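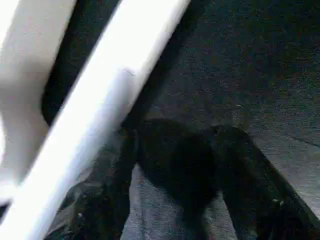

Trodstead Young Makers' Club: The Doubting Page

Is a plastic table really as simple as it looks?

Grown-ups like to say that a plastic table is "just a bit of plastic". We weren't so sure. On this page we take things people say about everyday objects and ask whether we should believe them. Last time it was umbrellas. Now it's the small white table.

Claim one: "The top is the important part."

Hmm. The top is the part you put your squash on, so it gets all the attention. But a thin, flat sheet of plastic is bendy. Try it with the lid of an ice cream tub. Hold it by two edges and push gently in the middle, and it sags. A table made like that would be a slide for your sandwiches.

The clever bits are usually underneath, so you have to turn the table over. Do this on something soft, such as a carpet or a cloth, and get somebody to help you. With its legs in the air, the underside of a table like ours looks like a shallow tray. Raised lines called ribs run across it. A rib is a thin wall standing on its edge, and a wall on its edge is much harder to bend than a wall lying flat. Test that with a plastic ruler if you don't believe us. You shouldn't believe us until you've tried.

The deep strip along the side, between the legs, has a funny name. It's called an apron, though you'd look odd cooking in it. It helps to keep the edge stiff.
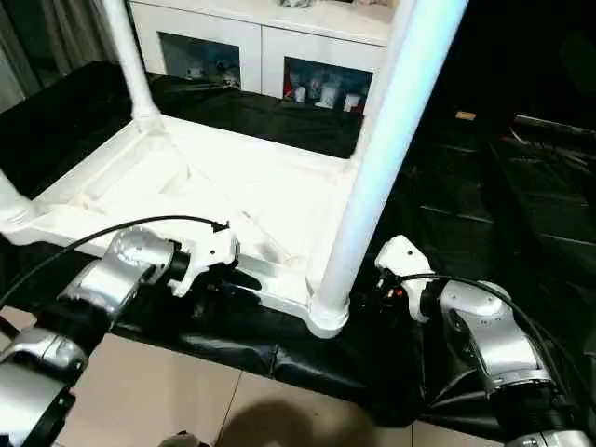

Claim two: "Legs are just sticks."

Look at the corners, where the legs begin. The plastic gets thicker and wider there. When you lean on a table, or bump it with your hip, the leg tries to tip sideways, and the join has to stop it. A plain stick poked into a plain hole would soon wobble.

Some plastic legs push in and some screw in. A screw shape is really a slope wrapped round and round a post. You can see the same idea on the neck of a drinks bottle, where the raised ridges hold the lid on. Turn the lid and it climbs down the slope until it's tight.
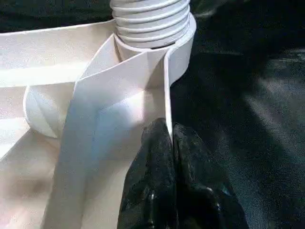
People will also tell you that tighter is always better. We doubt that too. Plastic can crack if you force it, and a thread that goes in crooked can get spoiled for good. If it feels stuck, undo it, line it up and start again.

Claim three: "All tables need four legs."

Do they? A stool with three legs can stand on a lumpy floor without rocking. Go and find one, then write and tell us if we're wrong.

Page last checked 10/27/22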